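Open afternoon at Skarnovetti – what we saw

Quick one this month, newsletter is already late. Eleven of us made it over to Skarnovetti for their August open afternoon, doors at 2, coffee gone by half past. Rameo had the big room, Unitz had the hallway with the conveyor parts. Parking was a mess. If you go next year take the bus.

Main thing was the picking demo. Rameo run most of their practice in simulation first, then move over to the real arm, so a good part of the session was us watching a big screen while the operator loaded one tabletop after another. Groceries mostly. They say they do around 500 of these before anything gets near hardware.

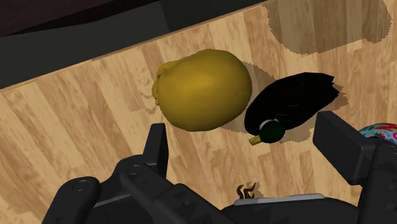 2 min read

The one that got people talking was the eggplant and the big yellow fruit (lemon? citron? we argued about it all the way home). They sit almost touching on a wood surface, with the gripper fingers open in front of them. Two smooth lumpy shapes side by side – where do you put the fingers without shoving the neighbor? Lots of opinions from the back row. Somebody wanted to go for the stem end of the eggplant, somebody else said clear the yellow one first. Operator very patient with all of us.

Question from our side was about shadows, and wether they matter for the camera. Answer: yes, more than you'd think, so lighting gets changed between runs. Also asked about soft fruit. Not yet. Tomatoes maybe next year.

After the break a short talk in the Antoniadis room, mostly on scoring. Each tabletop gets 4 tries, then on to the next. A drop counts as a fail even if the thing lands where it should. Seemed harsh to me but ok. Slides are promised, will forward when they turn up.

Unitz part was shorter. Belt sections, a sensor gate, a price list I did not look at too closely. They do a club discount on orders over 50 pieces, so if anyone wants to go in together on belt rollers, reply to this mail before the end of the month.

Skarnovetti say they can take a second group in the fall, mornings only. Closed shoes, no bags in the big room, sign in at the side door – the front one is locked. I need names soon so they can print bagdes. Seats go in the order you write to me.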